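Pavstead Help Board > Computers and Printers

Hard drive vanished after I moved the PC - which cable goes where?

Posted Aug 6, 2003, 34 views

I moved our desktop from the back bedroom to the dining room last night and now it won't find the hard drive. It switches on, the fans go round, then I get a black screen telling me there's no boot disk. It's a Wododon tower, and I paid 687 for it, so I'd rather not hand it over to Kerr's on the high street if I can help it.

I took the side off and I can see the metal cage with the drive in it, plus a tangle of cables. Do I need one cable or two? And can I plug one in the wrong way and fry it? All my February accounts are on there and (yes, I know) I haven't got a copy.

3 answers

Answer 1
Probably dead, mine went like that. Get a new one, 500 should cover it with fitting.

Answer 2 (marked as helpful, 4 thanks)
Don't buy anything yet! I'd put money on a loose cable, I've had the same thing after lugging mine up the stairs. You need two. The thin flat one is data, it goes from the drive to the main board. The other is power, with a bunch of coloured wires going into a wide black plug. Both plugs have a little L-shaped bit inside so they only go on one way round - if it won't slide on, turn it over and don't force it.

Switch off at the wall first and touch the bare metal of the case before you go poking about. Then pull both plugs off the drive, push them back on firmly, and do the same with the board end of the data cable. That's the end I forgot, and I spent a whole evening swearing at the wrong plug.

Mine's a Mirer so your cage might sit differently, but the plugs are the same idea. And copy those accounts as soon as it starts!

Answer 3
Agree with the one above. Check the plugs for writing as well, some have HDD on the side - I've put mine below.

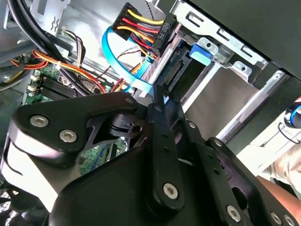

Power plug marked HDD P5, light blue data cable, drive cage on the right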